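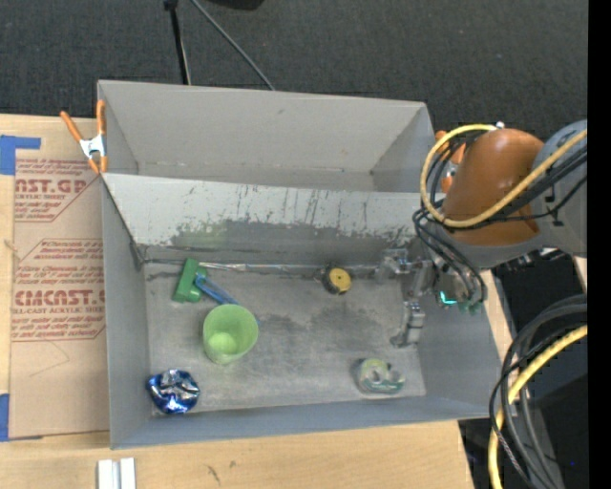 I have a new favorite system for odds and ends, and I've been telling everyone who will stand still long enough to hear it! It goes like this: everything loose goes in one bin, the bin goes on the table, and the other half of the bin stays empty until you've made up your mind about a thing. Once you've decided to keep something, over the divider it goes. That's all there is to it.

I got the idea from Vernon Gosselin, who ran the hardware store in Sarkholm when I was growing up and sorted his returns this way at the end of every day (he used two wooden crates pushed together, and he whistled while he did it, badly). I hadn't thought about those crates in years. Then I started on the hall closet, filled one grocery bag with mystery objects, filled another, and there they were in my head.

My bin is a big gray one with a sloping panel between the two compartments, and it has seen some life. The panel is covered in scratches and chips, and the floor of the larger side is scuffed all over. I love it. A brand-new bin makes me feel I ought to put something nice in it, and this one couldn't care less what I throw at it.

I do it in small batches. I tried dumping both grocery bags in at once the first time and ended up pushing things from one corner to another for an hour, so now it's a handful of stuff and no more. The current handful: a brush with a blue handle and a green head, a light green cup, a ball of crumpled blue and silver foil, a tape dispenser, and a little round black thing with a yellow face that I would have sworn was my old tape measure.

The dispenser was the easy one. Keep! I am always out of tape in November, when the packages start going out to my sister's kids, and I am always certain that I own plenty. It's see-through green and I think it's wonderful. It's going in the desk drawer, top left, and I'm writing that down so I can come back and look it up.

The cup took longer. It's plastic, it's a very cheerful color, and it belongs to no set whatsoever. I have a cabinet full of cups that match. But I've wanted something by the bathroom sink to stand the combs in, and a cup with a wide mouth is exactly right for that, so it stays.

The brush I went back and forth on. We have a better one under the kitchen sink – the long one from Adach that gets into the corners of the window tracks – and I don't need two in the same cabinet. Then I remembered the garage. The potting bench out there is a disgrace, and a brush that lives on the bench might get used on the bench. Garage it is.

The foil is trash. I know it's trash! I have the kind of brain that looks at shiny blue foil and thinks of ornaments, and over the years I have saved enough of the stuff to wrap a canoe. Out.

As for the little black and yellow thing, I'm leaving that for my husband. He has opinions on tape measures and I've learned to let him have them.

If you want to try this at your house, you don't need a special bin. Two shoeboxes would do fine, or a dishpan with a piece of cardboard wedged across it. Do work on a table, though. I used to sort on the floor and my knees would give out long before the pile did. And set a timer if you're the type to get lost in old birthday cards. I give myself 20 minutes, then I put the kettle on whether I'm finished or not.

I've still got most of the second grocery bag to get through, plus whatever is behind the vacuum cleaner. There's also a shoebox marked MacDonald, in my own handwriting, taped shut on all sides. I don't know any MacDonalds. I'm saving it for the weekend.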